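Tejer a mano en un piso pequeño: una tarde con la fundadora del taller Ondetti

Cuando le pregunto cuántos ovillos guarda en casa, se echa a reír y me pide que cambie de pregunta. Luego abre un armario del pasillo y contesta sola: más de 700, ordenados por grosor y no por color, «porque el color ya lo encuentro yo con los ojos cerrados, pero el grosor siempre me engaña». Lleva 22 años tejiendo y los últimos los ha dedicado a Ondetti, el taller de punto que abrió en un bajo con dos sillones y una estufa y que hoy reúne cada semana a gente de todas las edades.

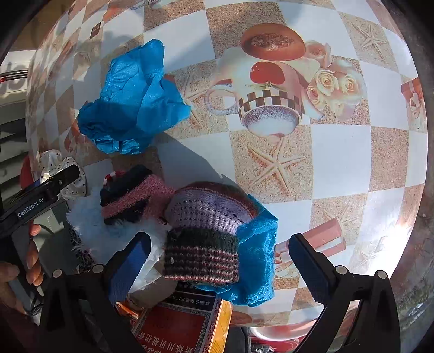

Jacquet

Lo primero que me cuenta es que aprendió tarde y mal. «Mi abuela tejía de maravilla, pero era zurda y yo diestra, así que todo lo que me enseñaba me salía del revés. Me pasé un invierno entero haciendo una bufanda que se iba ensanchando sola. ¡Empezó con 30 puntos y acabó pareciendo un mantel!». Todavía la conserva y la saca el primer día de cada curso, para que los nuevos pierdan el miedo.

¡Y vaya si lo pierden! En Ondetti se empieza por un gorro, nunca por una bufanda. Ella lo defiende con pasión: el gorro se acaba en unas tardes, se lleva puesto a la calle y enseña a aumentar, a menguar y a trabajar en redondo. «La bufanda es larguísima y siempre igual. Hay quien la deja a medias en noviembre y no vuelve a coger las agujas en su vida».

Hablamos mucho de lanas, claro. Siente debilidad por las de oveja poco tratadas, las que todavía huelen un poco a campo, y compra casi siempre a Hastetti, una hilatura pequeña que tiñe en tandas cortas. De ahí viene una de sus manías: apuntar el número de tinte en una libreta antes de quitar la etiqueta. La tanda 3,831, un verde musgo que se agotó en mayo, le costó un disgusto que aún recuerda. «Me faltaba una manga. ¡Una manga! Escribí a todo el mundo y al final la hice en gris. Es el jersey que más me piden».

También tiene palabras cariñosas para los hilos de pelo largo, esos que muchas tejedoras no quieren ver ni en pintura.
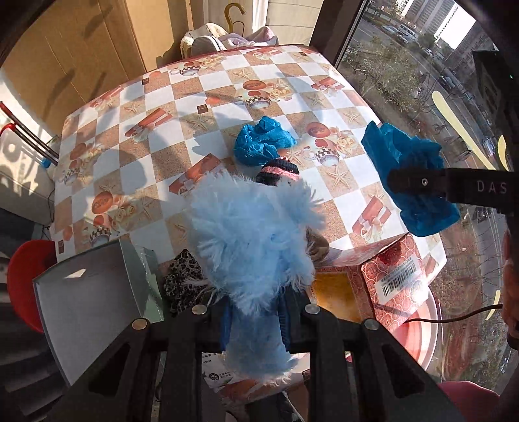
«Deshacerlos es una tortura, eso no lo voy a negar, se enreda todo y acabas con pelusa hasta en el café. Pero perdonan muchísimo. Un punto flojo no se ve, una costura torcida tampoco, y para un cuello o unos puños quedan preciosos. Yo aconsejo agujas gordas, de madera si puede ser, y contar las vueltas con un marcador, que con los ojos no hay manera».

El lavado le parece la gran asignatura pendiente. Agua fría, jabón suave, nada de retorcer, y a secar en plano sobre una toalla. Se indigna (con mucha gracia) cuando recuerda el chal que una alumna metió en la secadora y que salió del tamaño de una servilleta.

Ahora anda metida en el proyecto Pundthorpe, una manta colectiva hecha de cuadrados que llegan por correo de varios pueblos. Cada cual elige el punto y la única norma es la medida, que casi nadie respeta. «Llegan cuadrados que son rectángulos, y alguno que es directamente un trapecio. ¡Y encajan! Les pones un borde de ganchillo y encajan». La manta se podrá ver en el propio taller a partir del lunes 12 de diciembre, y quien quiera sumar un cuadrado todavía está a tiempo de llevarlo en mano.

Me voy con un par de agujas prestadas y los deberes puestos: montar los puntos de un gorro y volver la semana que viene con el elástico terminado.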